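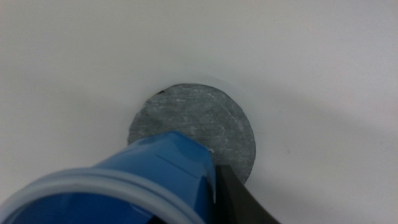 April, bench 2, started 9:40

Cup-to-disc again. Þórarinn wants to know by the end of the month whether we're switching the placement policy over to the Mavico-style relabelling, and I'm still not convinced, so I'm writing this out at length for whoever has to argue about it with me.

The claim, as it stands in the slides: take the same demos, relabel each one with the pose the cup ended up in, train on that as the goal, and placement gets better with no new data. Our set is 1520 demos, of which 1381 survived the filter. The 139 that went were mostly ones where the operator let go early or the wrist stream dropped out. I didn't do the filtering and I'd like somebody to look at the rejects again, because "let go early" is a judgement call and those are the very cases where relabelling ought to help or hurt most.

**What I ran**

Two checkpoints, old (plain cloning) and new (relabelled). Same blue plastic cup, same grey disc on the white surface, wrist camera only. 100 trials each, alternating in blocks of ten so that any drift in the arm hits both. Start poses came from the shuffled list, not from me. Last time I chose them by hand and I'm fairly sure I went easy on whichever one I was hoping for.

A trial passes if the cup is standing, released, and its base is entirely on the disc. Leaning on the finger is a fail. Touching the disc and then sliding off is a fail.

**What I got**

| | old | new |
|---|---|---|
| base on disc, standing | 61 | 68 |
| standing, partly off | 17 | 19 |
| tipped | 15 | 9 |
| never released | 7 | 4 |

So, seven more passes in a hundred. You can get that from two runs of the same checkpoint. I know because I did it in the autumn with the Gukus baseline and got a gap of six between a model and itself. I'm not going to put a star beside 68.

The drop in tipping is more interesting, but I'd want it repeated before saying anything about it outside this room.

**The part that bothers me**

The approach. The wrist view late in the reach is mostly white surface, with the cup on its side across the lower left, mouth toward the corner, and one dark finger coming up beside it. Between them they cover both lower parts of the disc. What's left to aim with is the upper part of the rim, and on a plain background a rim tells you where the disc is only as long as you can see enough of the curve.

The disc also has a small dark nick near its upper left edge. It's tiny, but it's just about the sharpest thing on that side of the picture, and it sits in the part the cup doesn't hide. If I were a network and lazy I'd use it. I'd bet both checkpoints do, to some extent, and if the new one does it more, then what we're calling better goal conditioning is better nick finding.

I did a quick check on this after lunch. Turned the disc a half turn, so the nick went round to the lower side, and ran 20 trials per checkpoint.

- old: 11 passes
- new: 10 passes

Twenty is nothing, and I'm aware that I'm now waving around a small number that I happen to like after complaining about a bigger one that I don't. All the same, the gap is gone, and the new one fell further. Worth a proper run.

There's the shadow too. The lower right of the surface goes a soft grey, I assume from the arm, and that shading shifts as the arm does. It could be carrying height information. Nistor's write-up has an ablation with flat lighting and they lost a good chunk of performance, though they put it down to exposure. I don't think they ruled the shadow out. We haven't either.

**Things I'm not claiming**

I'm not saying relabelling doesn't work. On the drawer task I watched it make a clear difference, and there the goal really is ambiguous from the picture. My complaint is that this task has one disc and one cup. There's hardly any goal to be uncertain about, so I don't see what the relabelling is supposed to be supplying. If it helps in this setup I want a reason, and "more consistent targets" doesn't count until someone shows me which targets were inconsistent.

**Side notes**

The cup has a pale crease across the side, roughly parallel to the rim. I don't know how long that's been there. If it's from grip force then we've been changing the object over the course of the study, and the early demos are of a stiffer cup. Swapping to a fresh one halfway would be worse. Leave it, write it down, check the older footage.

Grip force was left at the Flimmont default for everything today. I'd turned it down for the foam blocks and had to redo the first block of ten when I noticed. Those ten aren't in the table.

The evaluation script still counts a timeout as "never released" even when the cup was never lifted. I went through the eleven by eye and all of them had lifted, so the table is fine, but please fix it before someone uses it on a harder task.

Training was 267 minutes for the new checkpoint. The old one I don't have a log for, which is annoying, given that the slides say "same compute".

**Next**

1. Rotated disc, 100 per checkpoint, angle drawn at random for each trial.
2. Mask the upper left edge of the disc in the input and see who suffers.
3. Train the old recipe again with two other seeds. Should have been done before anyone made slides.
4. Lamp from the other side, if the clamp reaches.
5. Rejected demos: pull 30 and label them blind.

Þórarinn came by at ten to four, looked at the table and said seven is seven. I said come back after item 3. He's fine with holding the switch until then, but wants item 1 first, and I've no objection to that order. Arm parked, both checkpoints copied to the shared drive under today's folder, start pose list in there as well.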